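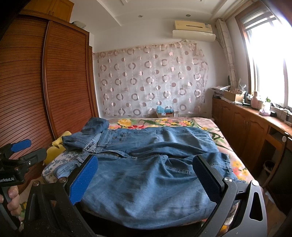 Notebook, folding task, jeans set. August, Saturday, started 9:40.

Plan for today was to continue the denim recordings with two hand grippers, one operator, no robot in the room. Berwyn Gronow asked that I write down the procedure more exactly than last time, so that the people at Sastry can repeat it without calling us.

State of the set before today: 752 accepted demonstrations of trousers, all fabrics together. The target for the first training is 1000. For the bigger one it is 4000, and I do not see how we will reach this before the autumn with one operator, but I write it here so it is not forgotten.

Procedure as I did it:
Start the log on both grippers, then close and open each one two times, slowly. Drirnik uses these closings to align the left and the right recording. If I do it fast the alignment fails and the episode is lost. It happened to me three times before lunch.
Spread the garment. Flatten with the outside of the fingers, do not pinch.
Bring one leg over the other, smooth from the waist to the hem.
Fold from hem to waist, one time for shorts, two times for long trousers.
Push the folded piece to the side and hold both grippers still for two seconds. Stop the log.

10:15. First problem is the thickness. A T-shirt I can take with the tips of the pads and it comes up as one layer. Denim at the side seam is four layers in some places and the pads slide. I tried to squeeze harder and my hand was tired after a few episodes. Better is to take the cloth a little away from the seam, where it is only one or two layers, and let the seam follow. I will put this in the instructions for the new operators, with a drawing.

10:50. Second problem is that I move too much like a person. When I do the fold with my bare hands I roll the wrist and use the little finger for keeping the edge. With the gripper there is no little finger, but my wrist still wants to roll, and the arm in the lab can not follow this (joint limit). Jilto marks such episodes red in the replay. Of the morning ones, too many were red. After the break I kept the elbow close to the body and it was better.

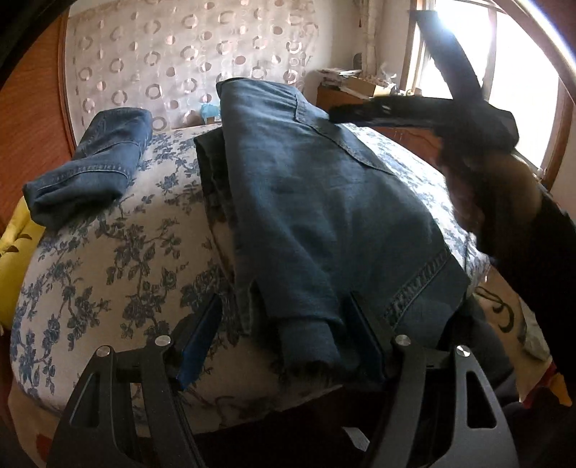
The approach direction is what I want to discuss with Berwyn on the next call. For wide jeans I now keep one gripper low at the near end, with the cloth between the open pads, and bring the other one from the window side, almost horizontal, to the border of the leg. With both grippers coming from the front, they hit each other above the middle. The disadvantage is the light. The window is very bright, and the gripper on that side becomes nearly a black shape in the view of the other one. I do not know yet if the tracking suffers from this. To check in Cirkow, compare with the episodes made after sunset.

Also to decide: what to do with loose cloth that hangs out of the fold. In my opinion the operator should correct it and the correction stays in the recording, the policy needs to see how one repairs. Berwyn was of the opinion to throw such episodes away. For now I keep them and write "repair" in the comment field.

13:30. Lunch, charged both grippers. Left one was at 20 percent, right one still good. Same as last week, maybe the left battery is older.

Afternoon: long trousers only, two folds. Speed is more even now. The pause at the end I forgot several times, need to count in my head.

Export finished 17:05. Uploaded 185 episodes, not reviewed yet. Red ones are not removed from this number.

To do:
- ask for new pads, the softer type
- clean file names from the morning, I typed "jenas" in the first batch
- write to Sastry about the hem position, they fold from the waist and we fold from the hem, must be the same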